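Wondikのロボットハンド貸出プランを一か月使ったので、感想を続けて書いていきます。長いです。提供品ではなく、自分の会社の経費で借りました。

1/
借りたのは「ハンド＋手首アダプタ」のセット。アームは含まれません。うちは手持ちのアームに付けました。アームも一緒に借りられるプランがありますが、そちらは試していないので何も言えません。

2/
届いた箱の中身は、ハンド本体、アダプタ、電源、ケーブル一式、六角レンチ、紙の説明書。説明書は英語のみで29ページ。配線図は見やすいです。エラーコードの表は途中で話が変わっていて読みにくい。

3/
取り付けは一人でできました。ねじの長さが二種類あって袋が分かれていません。最初に並べて長さを見ておくと楽です。自分は一度間違えて外し直しました。

4/
初期設定はブラウザから。Wekowという管理画面に入り、ハンドの番号を登録すると指の校正が始まります。校正中は指の周りに物を置かないこと。画面にもそう出ますが、文字が小さいです。

5/
つかみ方は最初からいくつか登録されています。横から握る、上からつまむ、縁に指をかける、など。食器でいちばん使ったのは縁に指をかけるやつでした。

6/
同じ陶器の碗を、皿の上から持ち上げて戻す動作を500回。落としたのはゼロではないです。縁から指が外れるのがほとんどで、碗の向きが悪いというより、手首の高さが少し足りないときに起きました。高さを直してからはだいぶ減りました。

7/
苦手なのは軽いもの。紙コップは初期設定の力だとへこみます。力の上限を下げればつかめますが、そうすると今度は陶器が滑る。物ごとに設定を分けて保存しておくのが現実的です。保存名に日本語は使えません。

8/
大きい洗剤ボトルも試しました。持ち手の穴に指を入れるつかみ方は登録されていないので、自分で作ることになります。作成画面は指ごとにスライダーを動かす方式。慣れるまで半日かかりました。中身が入ったボトルは途中であきらめています。

9/
箱入りのお菓子は問題なし。袋のお菓子は持てるものの、中身が割れているかどうかは開けるまで分かりません。数袋割りました。

10/
音。指を閉じるときに「ジッ」と鳴ります。会議室の隣で使っていましたが、苦情は来ませんでした。夜に一人で使っていると気になる程度です。

11/
ケーブル。手首まわりの線が外に出ます。アームを大きくひねると引っ張られるので、余裕を持たせて留める必要がありました。付属の結束バンドは短くて足りず、近所で買い足しました。ここは改善してほしいところ。

12/
サポートはメールのみ。担当はWubit Gudetaさんという方で、返信は翌日には来ました。校正が途中で止まる件を相談したら、手順を書いた返事が届いて、その通りにやったら直りました。内容は「電源を切る順番を変える」でした。説明書にも載せてほしい。

13/
比較用に、以前Bouvierの二本指グリッパーも使っていました。箱を右から左に移すだけならBouvierのほうが設定が早いし、止まりません。碗や取っ手のあるものを扱うなら今回のハンドです。用途がはっきりしないまま五本指を借りると、設定の時間ばかりかかると思います。

14/
料金は見積もり制なので金額は書きません。最低期間は一か月。延長は終了日の前に画面から申請します。返却時の送料はこちら持ちでした。申込ページの下のほうに書いてあるので、先に読んでおいてください。

15/
保険は任意。うちは入りました。使っていません。

16/
ログはCSVで落とせます。一か月で563件。時刻、つかみ方の名前、指ごとの電流値が入っています。時刻が協定世界時のままなので、日本時間に直す作業が要ります。列名は見れば分かるものが多いです。

17/
質問をもらったので追記。「プログラムが書けなくても使えるか」。ハンドを開閉するだけなら使えます。アームの動きと合わせるなら書く必要があります。付属のサンプルはPythonで、うちではほぼそのまま動きました。

18/
もうひとつ追記。「濡れた食器は」。防水ではないと説明書にあるので試していません。指先カバーは別売で、一度も頼んでいないため使用感は不明です。

19/
同僚のMaëlle MacDonaldは「設定画面さえ速くなれば買う」と言っています。自分は買わずにもう一か月借りるつもりです。次は碗の種類を増やして、深いものと縁の厚いものを試します。結果が出たらこの続きに書きます。

20/
最後に作業中の写真を一枚。
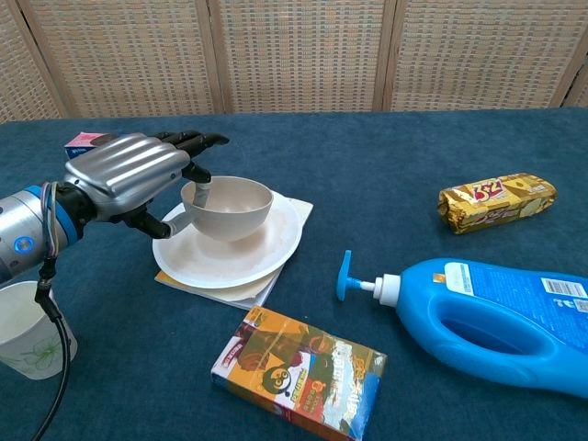
縁に指をかけるつかみ方で、皿から碗を少し持ち上げたところ。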